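Chapter 7
Where Green Stops

Before you read: Write down every color word you can think of in one minute. Don't look around the room for help. Keep the list, because we will be rude about it in Section 7.2.

The paint company Jiltevura sells a fan deck of 2,000 colors, each with a name. You will find Quiet Harbor in it, and Second Harbor, and a gray called Tuesday's Oatmeal that has, to the best of our knowledge, never been requested twice by the same household. Nobody speaks this language. A customer who wants Second Harbor points at it, or brings in a chip, or says "the greenish one, but less." The clerk then types in a number, and the name goes back to sleep until the next printing.

Compare that with the words you wrote down a moment ago. If you grew up speaking English, your list probably began with red or blue, moved briskly through green and yellow, and slowed down somewhere after purple. By the end you may have been reaching for things like salmon and mustard, which were food before they were colors and mostly still are. You can see an enormous number of shades. You can talk comfortably, without pointing, about very few.

The gap between those two facts is the subject of this chapter. It matters to anyone interested in meaning, because color is one of the rare places where the world refuses to help. Dogs and chairs come in separate pieces. The word dog has a fairly clear job, which is to pick out the dogs. The spectrum has no pieces. It slides from one end to the other without a seam, and every language has to decide where to put the fences. Languages disagree about the fences, sometimes sharply, and their speakers tend to be surprised that there was ever a question.

Some fences you may know

English has one everyday word for blue. Russian has two, one for the lighter blues and one for the darker, and a Russian speaker will no more call them the same color than you would call pink a kind of red. (You may now be thinking that pink is a kind of red. Hold that thought, and try describing a flamingo to someone as "light red.") Italian makes a similar cut, though its speakers argue over exactly where.

Other languages put up fewer fences than English does. The Japanese word ao once covered a good deal of what English splits into green and blue, and it hangs on in certain fixed uses. The "go" signal on a traffic light is ao, and so are unripe apples. Older Welsh used glas for blue and also for grass. Linguists call a category like this "grue," a word that was coined by a philosopher for another purpose altogether and has been stuck with the wrong luggage ever since.

None of this means that speakers of a grue language can't see the difference between a lime and a noon sky. They see it perfectly well, and they will sort the paint chips for you if asked. They simply don't have to mention it.

The trouble with teal

The middles of color categories are dull. Show a page of chips to a room of English speakers, ask for the best example of green, and their fingers will land close together. Ask where green ends and you will have lost the rest of the class period. The edges are where the arguments are, and the longest-running argument in English is over the stretch between green and blue. We have words for it, such as teal, turquoise and aqua, but people use them loosely and defend them hotly. One person's teal is a green with ambitions. Another person's is a blue that has been left near a plant.

Context makes things worse. A color looks greener next to a strong blue and bluer next to a strong green, so the same piece of cloth can change sides depending on what it is hung beside. Folds do their share of the mischief too. A single length of fabric will run from pale mint to deep blue-green as it catches or loses the light, and we go on calling it one color out of politeness.
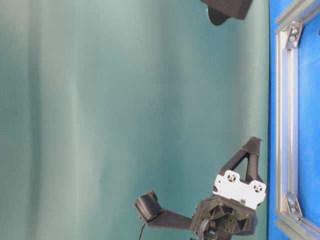 A reader of our second edition wrote in to say that this was all very charming but beside the point, and that anyone with a trained eye knows teal is a blue. The dye houses had settled it, the letter went on, and "textbooks should report what is known, not what is felt by undergraduates."

We took the letter seriously enough to check. The yarn maker Drasik files its teals under green. Its competitor Cirkar files them under blue, except for one, which is listed under "neutrals" and which we have decided not to think about. Both companies employ people with trained eyes. Training makes you better at telling two shades apart, and it will teach you which drawer your employer keeps them in. It can't tell you which drawer is right.

What a survey can and can't show

Consider a simple naming study. In the harbor town of Chu, 900 adults were each shown the same 10 chips, running in even steps from a plain green to a plain blue, and asked to call each one either green or blue. No other words were allowed, to the visible pain of the painters and quilters among them.

At the two ends there was almost no disagreement. In the middle, opinion divided, as you would expect. More interesting was what happened when the same people came back in December and did it again. Many of them moved their own boundary by a chip. When told of this, several insisted that the chips had been changed.

Three points are worth carrying into the rest of the chapter.

First, a boundary in the group is a different thing from a boundary in a person. A chart of the town's answers slopes gently from green to blue. A single speaker on a single afternoon often jumps from one to the other with no hesitation at all.

Second, the task shapes the answer. Given only two words, people use two words. Let them say teal and a third category opens up in the middle, taking chips from both neighbors, though more from green.

Third, confidence is poor evidence. The people who answered fastest were no steadier in December than the ones who sighed.

Key terms in this chapter

basic color term
focal color
category boundary
grue
forced choice

7.1 What counts as a basic term?

Go back to your list and cross out any word that is also the name of an object, unless you would use it for something that has nothing to do with that object. Orange survives this test, since you can have an orange truck. Salmon is in more danger. Now cross out any word that names a kind of something already on the list, as scarlet names a kind of red. Cross out any word you would use only for hair, horses or wine.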